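3.2 Sorting small bottles at the bench

Of all the household jobs in our study, the one we enjoyed most was also the smallest: sorting pill bottles into open bins. We call it the Jamby task, after the pharmacy counter in Cindthorpe where Genivaldo Paiva first watched people do it. The work is done on a butcher-block table, with a yellow bin and an orange bin standing side by side at the back (Figure 4).

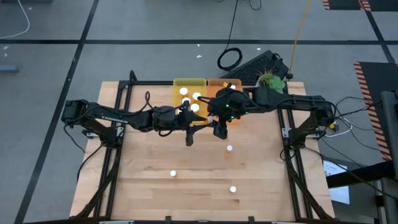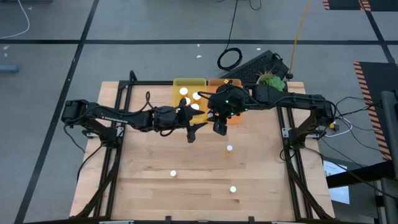
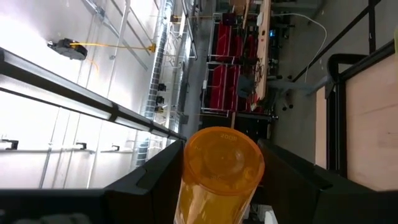
Figure 4. The sorting bench, with both bins (first and second panels), and an orange pill bottle with its base facing outward (third panel).

What makes this job so rich is how much a person has to know to do it well. A pill bottle is light, round and a little slippery, and it falls over at the slightest nudge. Once it is lying down it rolls, and a rolling bottle on a smooth table is a surprisingly good way to lose a minute! The people we watched at the counter had all worked out their own answers to this. Arlindo Magalhães used the side of his hand as a fence. Others tipped the bottle against the wall of the bin and let it slide down until it stood up.

We were delighted by how much the bins themselves matter. In an early round, held in August, we tried deep boxes with solid walls, and sorters kept leaning over to look inside. When we changed to see-through bins the leaning mostly stopped. People could judge from the side where the next free spot was, and they began placing bottles upright, cap up, without being asked to. Upright bottles take up less floor than fallen ones and are far easier to pick out again later, so this small change helped twice.

The bins stand close together for a similar reason. A gap between them seems harmless, but in the August round it became a dumping ground for bottles that the sorter was unsure about. With the gap closed, unsure bottles had to go somewhere, and sorters told us that they made up their minds sooner.

The cap deserves a word of its own. Seen from above, a standing bottle is little more than a circle, and when several stand in one bin the circles are all a sorter has to go on. The sorters who did best looked down at the caps to find a space, then looked at the side of the bottle in hand to decide where it belonged. Nivaldo Guerra, who coded the notes, named these the "space look" and the "label look," and we use his terms from here on - they turn out to be handy for other tasks too.

Each session lasted 90 minutes, including breaks, and the full set of notes holds 3,281 placements. A placement counts as clean if the bottle is standing when the hand leaves it and no neighbor has been knocked over. We did not score speed. Sorters who felt hurried in the August round made more of a mess and had less fun, and we wanted to see the job done the way people do it when they care about it.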